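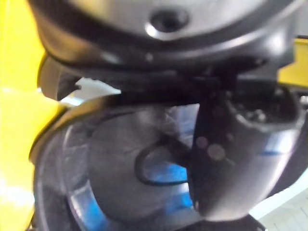

How long do you have to get out once the river warning sounds? Two hours if you're lucky, and on Estine Lane this March it was closer to 40 minutes.

I got that figure from Ffion Trevor, who has lived at the bottom end of the lane for most of her life and kept a notebook right through the flood. I rang her expecting a quick chat and we were still going when my tea had gone cold and been reheated and gone cold again. She is very good company, even on the subject of sewage.

"I'd been watching the bridge all afternoon," she told me. "There's a rusty mark on it my dad used to go by. When the water gets to the mark, you take the rugs up. When it's over the mark, you forget the rugs and find your shoes."

It was over the mark by teatime. She knocked on both sides, got the couple at number 43 into their car, and then went back for the cat, which she says she wouldn't recommend to anyone. By the time she'd got him in the carrier the water was at the second stair.

"It's the noise I wasn't ready for. Everyone thinks of a flood as quiet, don't they? The freezer was banging against the ceiling. I could hear it from the road." 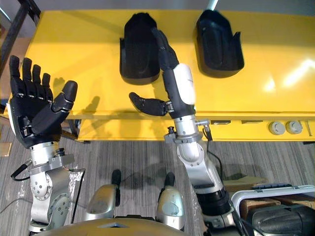
The robot's hand held up beside the yellow table.

In all, 114 homes between Boveo and the old mill took in water that night. I'd seen that number in print so often it had stopped meaning much to me, but Ffion can go down her stretch of it door by door — who had the new kitchen, who'd only just moved in, who had the piano. She went quiet over the piano.

People slept at the school in Brodimik for the first two nights. Ffion had a gym mat next to the wall bars and somebody else's coat, and says she slept better than she has since. There was soup from Hendricks, the baker's on the hill, who sent down everything they had and then opened up again at midnight to make more.

"I never paid for a thing," she said. "I keep going in to settle up and they keep pretending they can't work the till."

Then came the clearing out, and just as that was getting somewhere, everything shut. I'd half forgotten how close together the two things were! The drying machines had been in barely a week when the builders stopped coming. Her sister was meant to drive over and help with the plaster and couldn't.
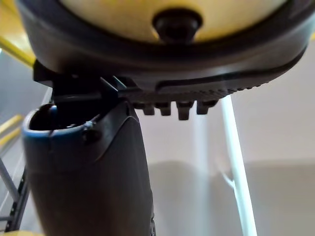 So she did a good deal of it herself, with a bolster and a podcast about shipwrecks (her choice, I did ask). She's living upstairs for now, with a camping stove on the landing and the cat in the airing cupboard. The insurer has done its visit by video call, with Ffion walking her phone from room to room and being told to hold it nearer the skirting board.

"I said, there isn't a skirting board, love. It's in the skip."

What she's cross about is the warning. The siren at Boveo went off when it should have, but the one that covers her end of the lane didn't sound until the road was already under. She wants to know why and has written three letters to ask. She's had one reply, which thanked her for her interest in rivers.

I asked if she'd thought about leaving. She had, she said, for a whole weekend. She'd looked at flats up the hill and even rung about one.
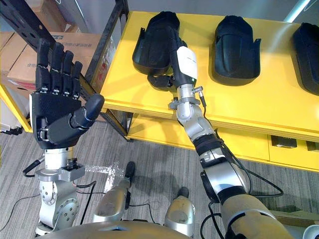

"But then I'd be up there, looking down at it every time it rained, wondering if somebody had knocked for the pair at 43. I'd be soaked through and down the hill anyway, so I might as well be here."

She has moved the fuse box up to shoulder height and the photo albums into the loft, and she's painted over her dad's mark on the bridge in bright white so it can be seen from her bedroom window. She did ask permission, she says, but only afterwards. The new kitchen should have come in April and she's still waiting for a date.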